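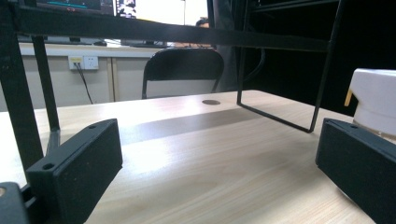 Post No. 75

Light wood-grain table, black metal stand. I spent most of May on the stand and then found the table needed more attention, so both are covered in this post.

The stand is narrow bar throughout, with a long flat bar across and a slim rectangular loop as one of the supports. I wanted to know two things: how much it racks sideways under a modest load, and whether the feet mark the tabletop. I keep a stand of this type on the bench for hanging things while the finish cures on them, mostly small brackets and the odd lamp part. The old one was a Gerkach and it had developed a lean. The replacement came from Strobel, second-hand, by way of the Clellivville tip shop.

Racking first. I clamped a steel rule upright to the bench behind the crossbar and read the sideways movement at the bar while hanging weight from it. Nothing fancy. With 200 grams at midspan I could not read any movement. With 2000 grams at midspan the bar dipped a little in the middle and stayed square. With 2000 grams hung right at the end, the whole stand moved 3 mm toward the loaded side and came back to 1 mm when I took the weight off. The remaining millimetre is play in the fasteners.

I tightened the fasteners and repeated the last test. It moved 2 mm and came back to zero. I would have preferred a diagonal brace, but a brace would get in the way of anything hung low, and I hang things low. It stays as it is.

The feet were the bigger problem. Thin bar resting straight on a finished surface puts all the load on a line. When the stand is dragged, the line becomes a scraper. I had been lifting it every time for a week or two, then one Monday I was in a hurry and slid it, and got a fine scratch as long as my hand. It can be felt with a fingernail. It can't be seen unless you look across the surface at a low angle with the lamp on.

Options I tried under the feet, in order:

Felt strip, self-adhesive. Slides well. Picks up grit and then holds it against the table, and that is worse than bare metal over time. Also compresses unevenly, so the stand rocked after a few days.

Cork sheet, 2 mm, cut to width and glued. Quiet, doesn't rock. Crumbles at the corners if you cut it flush. Leave it slightly inside the edge of the bar and it lasts longer.

Heat-shrink tubing. Needs the loop taken apart so the sleeve can go over the lower rod. Neat result, grips the table nicely, no adhesive to creep. It grips well enough that the stand can't be slid at all, and I have decided that's a feature.

I settled on heat-shrink for the loop side and cork for the short foot on the other side, where there was no way to get a sleeve on. The two materials are different thicknesses. I shimmed the cork with a layer of tape until a spirit level on the crossbar agreed with a spirit level on the table.

On the tabletop itself. The streaks in the pattern are fine and pale, and they do a good job of hiding dust. They do a poor job of hiding glare. My lamp sits low on the left and throws a hard white reflection that makes it difficult to judge a finish on anything small. Elikem Boateng suggested moving the lamp behind me and raising it, and lent me a clamp arm to try it. The reflection went away, and my own shadow landed on the work instead. I have ended up with the lamp high on the left and a sheet of tracing paper taped over the shade. It costs some brightness. I can now see a fisheye in wet lacquer before it sets.

For cleaning I use a damp microfibre cloth, then a dry one. I tried the Grosano surface spray and it left a film that showed up as grey smears under the lamp. Two passes with plain water took it off.

Parts, for anyone wanting to copy this: heat-shrink in the next size up from the rod, a square of cork, contact adhesive, tape for shims. The Strobel part number stamped on the bag of spare fasteners is 3759, if that helps you find the same stand. I can't find it in any current list.

Still to do: end caps for the crossbar, so that hooks stop walking off when I unload from one side. I have a bag of rubber ones that are a size too big. If they won't stay on with a wrap of tape I'll order the right ones, and put the measurements in the next post.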